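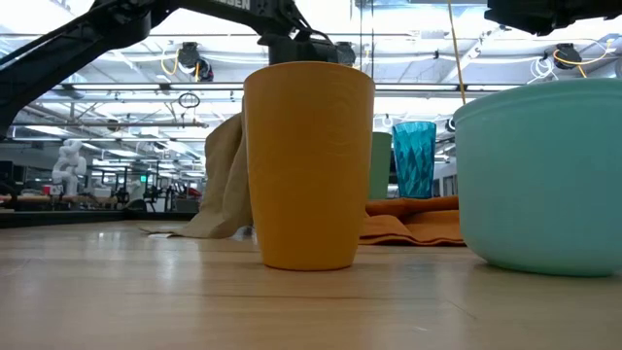

Collecting demonstrations for a pick-and-place policy is slow work, and most of the time goes into things that have little to do with moving the arm. This page covers how we set up a table, run a session, and check the files before anyone trains on them. It assumes you already have teleoperation working and can record joint positions, gripper state and at least one camera stream. The running task is "clear the table": the operator picks up one item, puts it where the instruction says, and returns the arm to its start pose. A typical layout has a yellow cup near the middle with the gripper over it, a mint-green bowl to its right, a blue faceted glass farther back, and a couple of cloths. Start with something like that. You want one easy target and a few items that get in its way.

Before you start

Write the task sentence first and keep it short. "Put the yellow cup in the bin" is fine. "Tidy up" is not, because two operators will read it two ways and you will end up with two tasks in one folder. We keep the sentences in a text file called tasks.txt, one per line, and the recorder asks for a line number at the start of each episode. Don't edit a line once it has been used. Add a new one at the bottom.

Decide what counts as the end of an episode. Ours ends when the item is released, the gripper is open, and the arm is back at start. If you stop recording at release, the policy has no examples of what to do afterward and tends to hover.

Choosing items

Mix rigid things with soft ones. Cups are a good first item: they stand up by themselves and can be grasped by the rim or from the side. Pick one of the two grasps for the first batch. We use the rim. Mixed grasps are fine later, when you have enough of each.

Clear and translucent items are harder. A cut glass changes its look with every light overhead, and our depth readings through it are poor. Leave it on the table as a distractor from the beginning, but don't make it a target until the opaque cups are going well.

Cloths need more patience. Drop the cloth from a little above the table between episodes and leave it how it lands. Smoothing it out by hand gives you the same neat cloth every time. Operators do this without noticing, so check the first frames of a session side by side if you are in doubt.

Setting the cameras

1. Fix the scene camera to something that isn't the table. People lean on tables.
2. Set it low if cup height matters for the task, higher if position on the table matters more. A low view shows the gap between gripper and rim very clearly, but items hide each other. Use two views if you have them.
3. Turn off auto exposure and auto white balance. With ceiling lights in view, auto exposure will drift as the arm passes in front of them.
4. Save one frame with the arm at start and keep it as the reference.
5. At the beginning of each session, overlay the live view on the reference. If the table edges don't line up, move the camera back before recording.

A polished tabletop will give you reflections. We left ours alone. Arif Purba tried a matte mat for one batch, and the policy trained on it did badly on the bare wood, so we threw that batch out and went back.

Running a session

1. Start the recorder (gevico on our machine) and enter your operator name. Use the same spelling every time. We had "Iestyn" and "iestyn p" as two people until March.
2. Home the arm and check that the gripper opens and closes fully.
3. Place the items. Use the printed position sheet for the target only. Put everything else down wherever you like.
4. Enter the task line number.
5. Press the left pedal to start. Wait one second before moving.
6. Move at a steady speed. Come down over the target from above, close, lift clear, then travel.
7. Release, open, return to start, press the left pedal again.
8. Mark the episode good, bad or recovery.
9. Change the layout. Then go again.

Take a break after 9 episodes. Tomos Ifans runs longer blocks than that and his numbers hold up, but most people get sloppy, and you can see it in the grip height.

What to keep

"Good" means the task got done without contact that wasn't part of it. Brushing a cloth on the way past is fine. Knocking over another cup is not.

"Recovery" is for episodes where the first grasp missed and the operator fixed it without stopping. Keep these. Our first set had 646 episodes, all clean, and the policy trained on it would close on air and carry nothing over to the bin. After we added recoveries it learned to try again. The current set has 2,605 episodes with both kinds, labeled.

"Bad" is everything else. Don't delete bad episodes during the session. They go in their own folder and Mererid Jenkins looks through them when we change hardware.

Checking the files

Run the check script before you leave the table:

trorketti check --session latest

It looks for dropped frames, gaps between the joint log and the video, and episodes shorter than two seconds. A gap usually means the disk was busy. If the script reports more than 7 bad gaps in a session, stop and find out why before recording more.

Then watch some episodes by eye. Play the first, the last, and a few from the middle at double speed. Things the script won't catch:

- task line doesn't match what was picked up
- operator's hand still in view at the start
- same layout repeated for a whole block
- scene camera bumped partway through

Wrong task lines can be fixed in the episode's metadata file. The others can't be fixed, so move those episodes to bad.

Splitting for evaluation

Split by session. If you split by episode, neighboring episodes with nearly the same layout land on both sides and the score looks better than it should. We also hold out one cup color completely, and Sioned Meredith picks it, so the people recording don't know which one it is.

Changes

Pedal mapping updated in step 5. The old right pedal is now the stop and will cut power to the gripper, so don't rest your foot on it.

Search this site Enter keywords Go

Contact | Copyright Gwilliam 13 Feb 2018 | Back to top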